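Module de métrologie pratique, travaux dirigés, séance 2 : pesée par différence de matières granulaires sur balance de cuisine numérique. Support rédigé par Chie Tamura, relu par Tatsuya Ebihara. À lire avant la séance ; durée du TD : 30 minutes par binôme.

## 1. Objet

On détermine la masse d'un échantillon de grains versé depuis un gobelet dans un bol, sans manipuler les grains à la main. Deux quantités sont relevées : la masse du récipient vide et celle du récipient chargé. La masse nette s'obtient par soustraction,

m = M(chargé) − M(vide)

La fonction tare n'est pas utilisée dans cette séance. Elle masque la valeur du récipient vide et interdit tout contrôle ultérieur de la dérive du zéro.

## 2. Poste de pesée

Le plateau de la balance reçoit un bol blanc à large bord. Les gobelets orange servent au transfert ; la vaisselle transparente reste hors du plateau pendant la lecture. La table doit être stable et l'appareil posé loin de tout câble susceptible de toucher le bol. 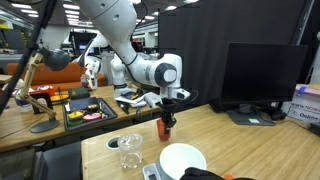
Le bol se place au centre du plateau. Un récipient excentré charge inégalement les appuis et l'écart sur la lecture peut dépasser la résolution de l'appareil. Attendre la stabilisation de l'affichage avant de noter la valeur, y compris à vide.

Vérifications préalables :

- affichage à zéro, plateau dégagé ;
- bol propre et sec, sans contact avec un objet voisin ;
- gobelet tenu par la paroi, doigts hors de l'ouverture.

## 3. Versement

Incliner le gobelet progressivement, bord au plus près du bol. Une hauteur de chute excessive provoque des rebonds et des pertes, surtout avec des grains durs. Les grains tombés sur la table sont comptés comme perdus ; on ne les remet pas dans le bol. Ils sont pesés à part et portés en colonne « pertes ».

Le gobelet de départ est lui aussi pesé avant et après versement. La masse cédée par le gobelet doit égaler la masse reçue par le bol, aux pertes près — c'est le seul contrôle interne de la séance et il figure obligatoirement au compte rendu.
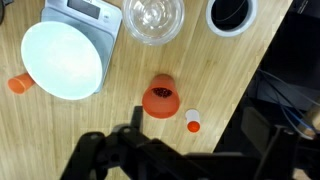 Un bol large cache facilement une partie de l'affichage et peut reposer sur un objet placé contre la balance. Dans ce dernier cas, une fraction du poids est reprise par la table et la valeur lue est trop faible. Le défaut est systématique, donc invisible dans la dispersion des mesures. Dégager le pourtour de l'appareil avant chaque série.

## 4. Exploitation

Chaque binôme effectue 22 pesées et reporte la moyenne, l'écart-type expérimental s et l'incertitude-type de type A :

u(A) = s / √n

La composante de résolution, pour un échelon d, s'écrit u(d) = d / √12. Une pesée par différence fait intervenir deux lectures ; la contribution devient d / √6. Ne pas oublier ce facteur, source principale d'erreur dans les comptes rendus de novembre.

Les valeurs aberrantes sont conservées dans le tableau et signalées par un astérisque, avec la cause si elle est connue.

## 5. Compte rendu

Une page par binôme, tableau brut joint. Fichiers à déposer dans l'espace Sosska du module. Questions sur le calcul d'incertitude : Dilani Debnath, salle Hoshino, à partir de 14 h.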